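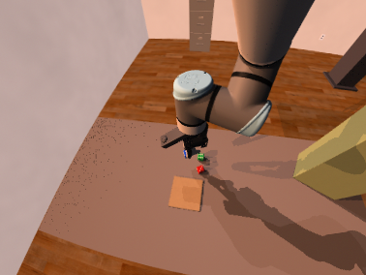
## Keline NO2 logger – quick review

8/30/20

Writing this fast, unit has to go back in the post tonight and I still have to find the box.

Short version: decent. Wouldn't call it lab kit. Better than the Dekia by a mile, and the Dekia cost me more.

What it is. Small grey brick, fits in a coat pocket if the coat is a big one. Measures nitrogen dioxide, plus temperature and humidity. Electrochemical cell, same sort everyone uses at this price. Logs once every ten minutes to a memory card. Runs off a rechargeable battery, or you can leave it plugged in. No screen. Two lights on the front and a button you will press by accident.

### Setting up

Charge it first, properly. I didnt and lost the first night.

Then leave it switched on outdoors for a full day before you believe anything. The cell needs to settle. Leaflet says six hours, which is optimistic – mine was still drifting down at tea time.

Clock has to be set from the computer. It resets if the battery goes flat. Ask me how I know. There's a whole chunk of my data that claims to be from January and I had to shift it by hand afterwards.

Mounting bracket is good. Cable ties supplied, decent ones, not the brittle sort.

### Where I had it

Three spots, all on our road. Front gate, back bedroom windowsill, and a lamp post by the bus stop (with permission, before anyone writes in). The bus stop is the one I cared about. Engines left running, narrow bit of road, tall houses both sides.

3,942 readings in the end, once I'd thrown out the settling-in day and the flat battery.

### The numbers

Highest ten-minute reading was 51 parts per billion, at the bus stop, morning rush. Back bedroom hardly ever moved unless somebody had the gas hob on with the kitchen door open. Then it went up faster than I liked. Put the extractor fan on, people.

Front gate somewhere in between, and very dependant on the wind.

I'd trust the pattern more than the figures. Peaks when you'd expect peaks, quiet overnight, quiet when it's blowing. Whether 51 is really 51, couldn't tell you. Wichai Phuthong let me hang it next to the diffusion tubes he runs at the end of his garden, and the averages were near enough that neither of us argued. Near enough isn't a calibration though. If you want to wave the results at the council you'll need a proper side by side with a reference monitor, and several weeks of it.

### Against the Dekia

Had the Dekia last year. Nice screen, nice app, numbers all over the shop. It reads ozone as nitrogen dioxide, so on a hot sunny afternoon it'd tell you the air was filthy in the middle of a field. The Keline has a little scrubber filter over the cell to take the ozone out. Seems to do the job. Sunny afternoons looked like normal afternoons.

Filter wants changing though, and they're not cheap. Rattanakul sell them in packs of four, posted quickly both times I ordered. Plumard list them too but were out of stock every time I looked.

### Moans

- Button. Recess it!
- Software is ugly and forgets which folder you were in.
- Dates come out American style and there's no setting to change it.
- Humidity. After rain you get a spike that isn't real, lasts half an hour or so. You learn to spot them. Would be nice if the software flagged them.
- Memory card slot cover came off on day two, now held on with tape.
- Cell wears out. Two years, they reckon, then you're buying another.

### Good bits

- Battery. Went well over a week on the post.
- Plain text files, open in anything. No account, no log in, no monthly fee.
- Rain didn't bother the case at all, and we had plenty.
- Support. Emailed about the clock, got a sensible answer from a Jirayu Ratanaporn the same evening, with the actual steps in it.

### Worth it?

It's more than 300 quid with a spare pack of filters. A lot for a nosy neighbour, fair enough for a residents' group or a school sharing one between them. If you only want to know whether your kitchen's bad when the hob's on, save your money and open a window.

Four out of five. Would of been four and a half with a better button.

Will put the bus stop graph up when I've fixed the dates.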